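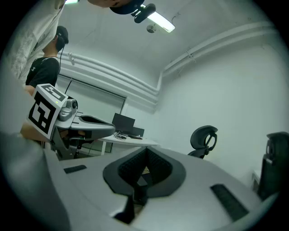
Chez Martens, la procédure de collecte avec préhenseurs tenus à la main tient en cinq pages. Tanko Babalola, qui l'a rédigée, insiste sur le marqueur : « Si une face est rayée ou masquée par les doigts, on arrête la session. » Les patins se contrôlent avant chaque série, l'objectif aussi.

La version 2, en vigueur depuis mai, impose une distance minimale entre opérateurs – un point longtemps laissé à l'appréciation de chacun. « Deux personnes qui se croisent avec un câble, c'est un risque de chute et des données à jeter. »

Sur les 134 séquences du projet Zora, 3 ont été écartées pour défaut d'étalonnage. Babalola refuse de les corriger après coup : « On les refait. »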